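Household Workshop in Plolotside Hall Stays Open Until October

Jul 22, 2022

The household workshop in the big hall at Plolotside will continue after the summer. This was decided last week by Lokmont, the housing association that rents the hall from the town of Notby. The workshop was planned as a trial of four months and should have closed at the end of July. Now it has the hall until the end of October, with the same opening hours and the same entrance on the side of the parking lot.

The workshop is a place where residents can learn and practice the ordinary work of a home: cleaning a washbasin, putting a room in order, sorting small parts, looking at a household machine which has stopped. Most of the people who come are tenants of Lokmont, but other residents of Notby are welcome too and pay the same. One visit costs six dollars. Cleaning materials are included in the price and do not have to be brought from home.

Since the opening, 141 residents have registered. Lokmont had expected fewer, and at the beginning it ordered too little of almost everything, from gloves to paper towels. The shop Yeh, on the other side of the street, helped in those first days and let the workshop pay at the end of the month.

"We thought that people would come to us mostly with repairs," says Hanan Nassar, who coordinates the workshop for Lokmont. "They do come with repairs. But the basin is what they ask for on the telephone. They have a new apartment, or their first apartment, and there is limescale from the tenant before, and they do not know with what they may clean it and with what they may not."

For this the workshop has a loose basin of white ceramic which can be turned and looked at from every side. At home one sees a washbasin only from above, and the dirt sits often where one does not look: in the overflow hole, under the edge of the drain, on the back corner behind the faucet. With a loose basin these places can be reached without lying on the bathroom floor. Ms. Nassar would like to have a second one in the fall, if possible an older model with a different drain, and asks that anybody in Notby who is renovating a bathroom should call her before the old basin goes to the dump.

The cleaning lesson begins with products and labels. Participants learn to read what is printed on the bottle and to look for the warnings first. They learn that an acid cleaner and a chlorine cleaner must never come together, also not one after the other in the same drain. After that comes the practical part. A soft cloth is used for the glaze, and for chrome a soft cloth too, never the rough side of the sponge. The stopper is taken out and cleaned apart. When everything has been rinsed, the basin is wiped with a dry cloth, a step that according to Ms. Nassar most people leave out at home.

The second part of the hall is for sitting. There are chairs in the middle of the room, most of them gray, and a low table. People use this corner while they wait for their turn, and also many stay there after their work is finished. In the first weeks Lokmont received complaints that it was not clear where to wait and where to work, so the chairs were brought closer together. Cups are allowed everywhere in the hall, also at the work tables, but visitors are asked to take them away when they leave.
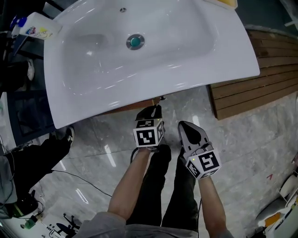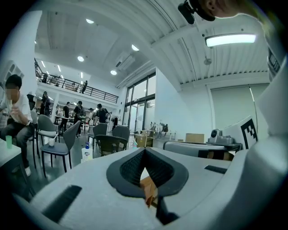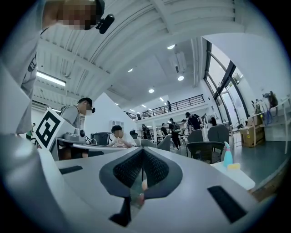

In the Plolotside hall: the white washbasin with its green stopper (first picture), the sitting corner with the gray chairs (second) and the long work table under the curved beams (third).

The long work table is the quiet part of the workshop. It is meant for small objects and for work that needs good light and time. Participants bring boxes of screws and hinges which they want to sort, jewelry with a broken clasp, buttons, toys. There is place for 18 persons in one session in the whole hall, and it is advised to reserve if one wants to sit at the table, as these seats are the first to be taken. Masks are not required any more but a visitor who wishes to wear one is of course free to do so.

The hall itself is well known to older residents of Plolotside. It was used for markets and for indoor sports before the new sports center was built, and then it served for a long time only as storage. With its high white ceiling it is pleasant in warm weather. In the cold months it will be more difficult, and the heating was one of the points on which the decision had to wait. The town of Notby has now agreed to check the heating in September. If there is a problem with it, the workshop will have shorter hours in October, but it will not be closed.

Acoustics are another point. When many people are in the hall, the voices go up to the ceiling and come back, and at the far side one cannot follow an explanation. Lokmont will therefore give the lessons in smaller groups from August. Each explanation will be repeated for the next group, so a person who arrives later does not miss it. White partition walls are already in use next to the work table and more of them may be added.

Not everyone in the neighborhood was in favor of the longer rental. The table tennis club had asked for the same hall for the fall. Lokmont and the club have agreed that the club gets two evenings a week, and that the floor must be free on these evenings. The chairs and tables will be moved to the side by the workshop, and the club will sweep before it leaves. A first evening under this arrangement is planned for the middle of August.

For the new period there will be some changes in the program. The lesson about putting a room in order, which was given only once in the spring and was full, will come back every second week. It treats simple questions: what belongs near the sink and what does not, how to store cleaning bottles so that they do not fall over and leak, where to keep things that are used only once a year. Participants may bring photos or a drawing of their own kitchen or bathroom. A new lesson about laundry was also requested by many, but there is no water connection for a washing machine in the hall, and Lokmont does not want to promise something it cannot do before winter.

Repairs of household machines will stay possible as before. The rule is that the owner stays present and works along. Machines that are connected to gas are not accepted, and also no microwaves. Large machines must be announced by telephone, as the side door is narrow and there is a step.

Lokmont reminds visitors that bottles with cleaning product brought from home must have their original label. In May a visitor came with a lemonade bottle in which there was a strong drain cleaner. Nothing happened, but since that day unlabeled bottles are refused at the entrance. Children may come with an adult, but the places at the basin are for participants of 14 years and older.

Reservations for August can be made from now on at the office of Lokmont or at the desk in the hall during opening hours. Payment is at the desk, in cash or by card. A reservation which is not needed any more should be canceled one day before, so that another person can have the place. The workshop is closed in the first week of August for cleaning of the floor.

Residents who would like to give a washbasin, hand tools in good condition or storage boxes with lids can ask for Hanan Nassar at the desk. Chairs are not needed at the moment.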